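Journals > Applied Surface Perception > Articles > Section 3

3. Stimuli and viewing conditions

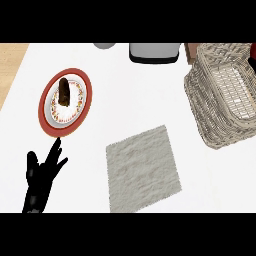
Figure 2. Round plate on a white tabletop, computer-rendered.

Perceived portion size depends in part on how much of the supporting surface remains uncovered. Earlier work on plate size and serving behavior has mostly varied the diameter of the plate and left the table as it was, so that the two sources of contrast cannot be separated. In the present study the plate was held constant and the surround was varied. The rendered stimuli follow the general arrangement of Figure 2, where a round plate with a red edge rests toward the upper left of a large white tabletop and, seen at an angle, takes the outline of an upright oval. Foreshortening of this kind matters for the task, as a viewer who judges area from the oval alone will report a smaller plate than one who corrects for the tilt of the surface. We refer to the first strategy as outline matching and to the second as surface matching.

Stimuli were drawn from the Plakura set of tableware renderings, which contains 3,498 items at the time of writing. Items with patterned centers were removed, as were items whose edge color could not be told apart from the table under the display settings used. From the remainder we selected 200 items. Each was assigned to one of 2 surround conditions, wide or narrow, with the plate the same size on the display in both. Food was represented by a uniform tan disk added at the center of the plate.

Viewing took place at the Romton site in a room with the blinds closed and the overhead lights on. Displays were calibrated with the Helmy procedure before each morning session and again at 1:00 p.m. Participants sat with the chin supported and gave their estimates by turning a dial, which changed the diameter of a comparison disk shown on a second display. The starting diameter of the comparison disk was set at random. There was no time limit, and participants could return to the previous trial once.

Each participant completed 50 trials in a single sitting. Trials in which the dial was not moved were dropped. Estimates were converted to a ratio of reported to true diameter and log-transformed before analysis, with surround condition entered as a fixed effect and participant and item as random effects. Edge color was entered as a covariate. A contrasting rim is known to change the apparent size of the area it encloses, and the Plakura items are not balanced on this property: red and dark blue edges are more common among the larger plates.

The comparison with the Groltine data, reported in Section 4.3, required one further adjustment. Those stimuli were viewed from directly overhead, so the plate outline was circular and the two matching strategies predict the same response. We therefore used the Groltine estimates only as a baseline for the effect of surround, and did not pool them with the angled views when fitting the strategy model.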